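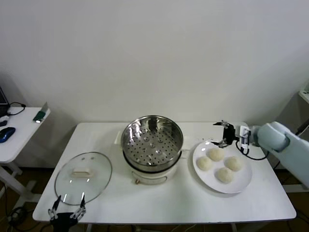

**3. Materials and Methods**

*3.2 Household survey*

Households in Abreu and Demance were asked how they reheat bread and buns at home. Of 609 forms sent out in June, 113 came back complete. Nogueira coded the answers, and Cordeiro checked 55 of them against the originals.
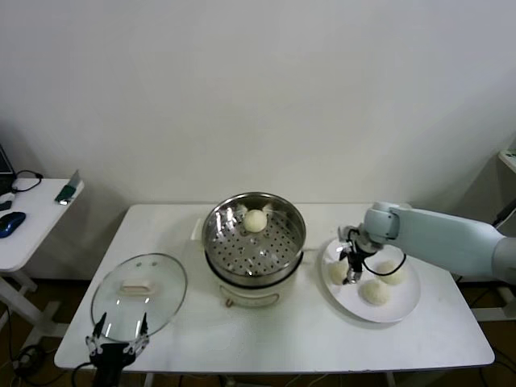 Forms with no answer on reheating time were left out of Table 2. Steaming and microwaving were coded separately, even where a household used both on the same day.

**Figure 2.** Electric steamer pot with a perforated steel basket and one steamed bun. Answers naming this type of pot were coded as "steaming."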